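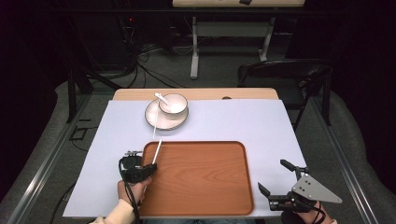
Tayla Tomoana
Vehicle Trade, Session 5: Reading a condition report
2023-11-06

Last session dealt with how a car gets from its first owner into the trade. These notes cover the paperwork that goes with it, and in particular the condition report a dealer relies on when buying a car unseen. Bring your copy of the Skellthorpe report, as we will be marking it up in the second half.

What a condition report is for

A condition report records the state of a vehicle on the day it was inspected. It is not a warranty and it does not forecast repairs. The buyer uses it to set a top price. The seller uses it to answer complaints afterwards. Because both sides lean on the same sheet, the wording tends to be short and coded.

Parts of the report

Identity. Registration, chassis number, engine size, number of keys. Check the chassis number against the registration document before reading anything else.

Mileage. Look for whether the figure is marked as verified. A low reading with no supporting history should be priced as if it were unknown.

Bodywork. Usually an outline of the car with letters and numbers on it. The letter gives the type of damage (scratch, dent, rust, repaint) and the number gives the size. The codes differ between inspection firms, so find the key first.

Mechanical. Often the thinnest part. Many inspectors only start the engine and listen. "No fault noted" means no more than it says.

Interior. Wear, stains, smells, missing trim. Smoke is hard to remove and is worth a deduction.

Worked case

The Skellthorpe car is a five-door hatchback, entered by Plisby in October. The report lists two small dents on the nearside rear door, a repainted front wing and worn tyres on the front axle. The buyer allowed £438 for putting these right. The wing is the point to question. One repainted panel may be a car park scrape or may be part of a larger repair, so look at the panel gaps, the headlamp on that side and the bolts under the bonnet.

Common mistakes

Reading the overall grade and skipping the notes.
Treating a blank box as a pass.
Forgetting transport and sale fees when working out the top price.

For next week

Read chapter 3 of Urban and Kuruc, pages 19 to 36. Write half a page on whether you would have bought the Skellthorpe car, giving your top price and how you reached it. Hand it in to Marcela Sýkora at the Nastmont office.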